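FOR IMMEDIATE RELEASE

Brundon Clothing Swap Moves to a Bigger Hall and Adds a Mending Table

ZUDPORT, Saturday, February 17, 2024. Hi, I'm Diane Morin, and I run the Brundon Clothing Swap with a lot of help from my neighbors. I've got good news for anyone with a closet that won't close: we're moving! Starting this spring, the swap will be held in the old Pfister Hall on the east side of Zudport, and we're bringing a mending table with us.

If you've never been, it works like this. You bring clean clothes you don't wear anymore, you get one ticket per piece, and you trade your tickets for anything on the racks. Coats count as two tickets (they take up so much room!). Kids' clothes are always free, ticket or no ticket.

Our December swap was the biggest one yet. We had 540 people through the door and more than 2000 pieces of clothing on the racks, and the line for the fitting rooms went past the coffee urn and out into the hallway. I loved every minute of it, but my feet didn't, and I heard from plenty of you that it was too crowded to look at anything properly. 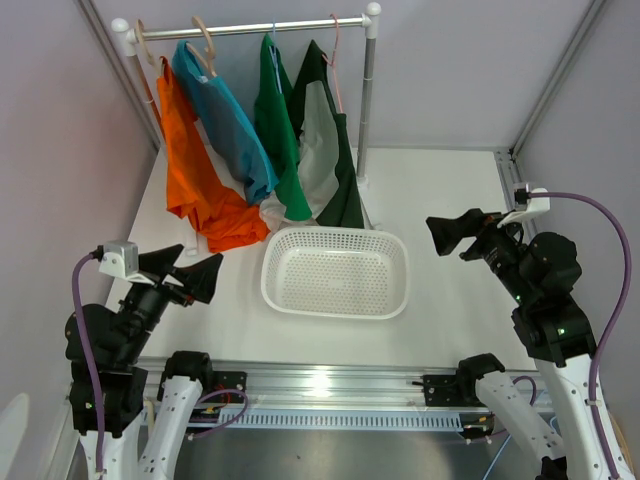 So, the new hall. It has wide doors, real parking, and a ramp at the side entrance, which a lot of you have been asking me about. We'll also have 20 fitting rooms, with curtains that close all the way this time. I'm sorry about the old curtains.

The mending table is the part I'm most excited about. The sewing group at Drerar, the fabric store on the corner, will be there all day to fix buttons, hems, and small tears while you shop. Small jobs are free. Zippers cost a few dollars to cover the parts, and please don't bring us wedding dresses, we'd be too nervous to touch them!

A few things about drop-off. Please wash everything first and check the pockets. Leave the hangers on if you can spare them, as we run short every single time and I'm tired of begging the dry cleaner. We take shirts, pants, dresses, sweaters, jackets, and scarves. We can't take shoes, underwear, or pillows.

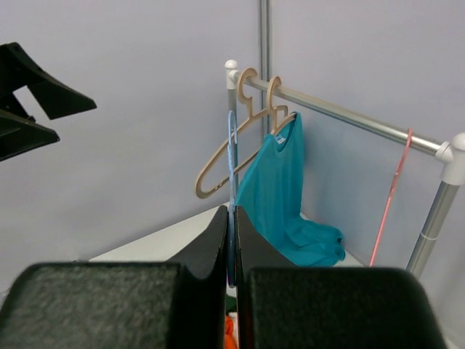

A light blue plastic hanger and a metal garment rack.

Anything left over at the end of the day gets sorted that same evening. Warm things go to the winter coat closet, and worn-out cotton gets cut up for rags.

Drop-off opens at the hall two weeks before the swap, and we'll post the hours on the front door and on our web page. If you'd like to help sort or run the ticket desk, come by during drop-off and ask for me. Reporters are welcome to stop in too, and yes, you can bring clothes.

Media contact: Diane Morin, Brundon Clothing Swap, Zudport

###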